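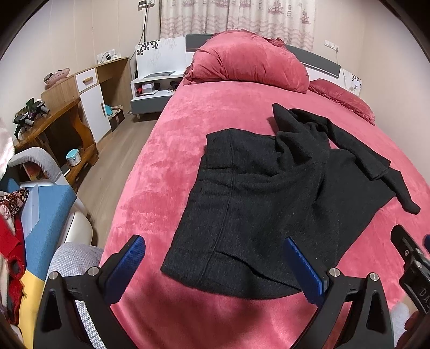
Do I really have to wash it before I put it away, if I only wore it a handful of times? A customer at our Jarkstead shop asked this in September with a big wool coat over one arm, and we hear it so often that it seemed like the right place to start this page.

We'd say yes, nearly always. Moths go for skin oils, crumbs and the little splash of soup you forgot all about, and a coat can look perfectly clean and still have plenty on it to interest them. If the label says dry clean only, please believe the label. If it allows hand washing, use cool water and a wool soap, press the water through gently, and don't wring.

Where should I fold a long coat or cardigan?

On the bed, if you can! A table is usually too narrow, and the floor is hard on your knees (and on the coat, if you have a dog). Lay the garment out, button it or zip it, and smooth the body with the flat of your hand before you touch the sleeves. A dark woolly coat on a velvety pink blanket is easy work because you can see every edge, while a gray cardigan on a gray comforter will have you hunting for the hem. One caution, though: plush blankets shed when they're new, and charcoal wool picks up every bit of it, so put an old cotton sheet down first if yours is still in that stage.

How do I fold it so the sleeves don't crease?

Start with it face down. Bring one sleeve straight across the back, then turn the cuff end down so it runs along the body toward the hem. Do the same on the other side. Tuck a rolled towel where you're going to make the main fold, about halfway down, and bring the hem up over it. The collar goes last, and it should stand up a little and not be pressed flat. Long coats may want two folds instead of one, and that's fine, just use two towels.

If there are pockets, empty them first. We have handled more than 3,000 coats since we opened, and the things that come out of pockets would fill a page of their own (lip balm is the worst, especially once it has been through a warm summer).

Can't I just hang it?

A woven coat, certainly, on a wide shaped hanger with a bit of room on either side. Knits are another matter. A heavy cardigan will stretch at the shoulders under its own weight, and by spring you'll have two little bumps that take an awful lot of steaming to get rid of. Fold knits, please.

What's the difference between the Skesport bag and the Girkura box?

The Skesport is our soft cotton bag with a drawstring, and it suits one long coat or two cardigans. It squashes down nicely under a bed. The Girkura is the stiff box with the lift-off lid, better for a shelf or anywhere something might get stacked on top. The large one holds 4 folded coats without squeezing. Both can be washed or wiped, and neither has any scent added, so if you like cedar you'll want to put in your own.

Does cedar work?

It helps a bit while it's fresh. Rub the blocks with fine sandpaper when the smell fades. We wouldn't count on cedar alone, and a clean coat in a closed bag matters a good deal more.

How often should I check on things?

Once in the middle of summer is plenty for most homes. Take everything out, give it a shake near a window, look along the seams and under the collar, and refold it in a slightly different spot so the same line isn't taking all the strain.

My coat came out covered in fuzz. Is it ruined?

Not at all! Pilling comes from rubbing, mostly under the arms and around the pockets. Lay the coat flat again, pull the cloth gently taut with one hand, and work over it with a sweater comb in short strokes, all in the same direction. Go slowly near seams.

Can I bring mine in and have you do it?

Of course. Ask for the Shehata service at the counter, which covers brushing, combing, folding and bagging. Cleaning is extra and depends on the fabric, so we'll look at the label together before you decide anything. Early mornings are quietest, and there's a chair by the window if you'd like to wait.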